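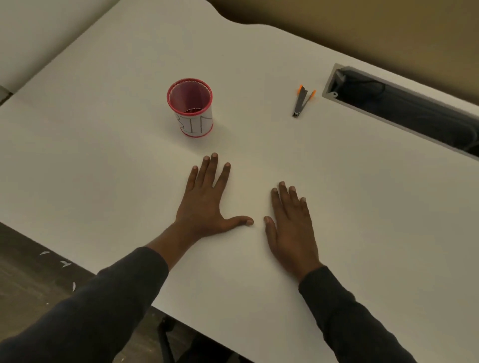
WANDGATE PROJECT OPENS SECOND ROUND OF DESK-WORK RECORDINGS

Drakitz and its partners at the Karunaratne workshop are inviting office workers, students and anyone else who spends a good part of the day at a desk to help teach robots how people handle small everyday jobs.

PLUNDILOV, December -- Drakitz is very happy to announce that the second round of recording for the Wandgate project is now under way at the Karunaratne workshop in Plundilov, and that places are open to local residents through the end of the winter.

Wandgate is a library of short examples, each one showing a simple desk task from start to finish, seen from the head of whoever is doing it. Scraps of paper go into a bin, pens go back in a cup, a letter gets folded and clipped. These are jobs most of us do with half our attention while thinking about lunch, and a robot finds them surprisingly hard to pick up. The learning system that Drakitz is building studies the examples and works out for itself how hands move toward an object, how they take hold of it and where they leave it.

The first round gathered more than 400 recordings from 18 participants, and the team could not be more grateful to everyone who gave up an afternoon (and in several cases came back for another!). Those recordings covered 8 tasks, all of them carried out at ordinary desks with ordinary things on them. The second round adds tasks that begin with something on the floor, which the first set hardly touched and which the system still handles poorly.

A session lasts two hours, with a break for tea or coffee in the middle. Participants start each recording with both hands resting flat on the desk, palms down, and return them there when the task is done, so that the software can tell where one example ends and the next begins. Between those two points they are asked to work at their own pace and in their own way. Drops, fumbles and second tries are kept in the library along with everything else, and each one is labeled by hand before it is used for training.

No experience with computers or robots is needed, and left-handed people are especially welcome -- the first round had only two of them. Plain long sleeves are preferred, and rings and watches should be left at home or in the lockers by the door. Voices are not recorded, and anyone who changes their mind afterward may ask for their recordings to be removed before the library is closed in the spring.

Morning sessions begin at 9:30 a.m. and afternoon sessions at 1:30 p.m. Participants receive a voucher for the workshop cafe and a copy of their own recordings if they would like one. Sign-up sheets are at the Karunaratne front desk.

About Drakitz: Drakitz develops software that helps robots learn household and office tasks from human examples. The Wandgate library is its first shared collection.

Comments (3)

deskmouse44
Did the first round. Pleasant people, comfy chair, and I am now very aware of how I pick up paper clips.

plundilov_parent
Is there a minimum age? My daughter is 16 and would love this.

R. from the hill
Left-handed and free most mornings, so I'll stop by for a sheet. Is there parking behind the workshop or only on the street?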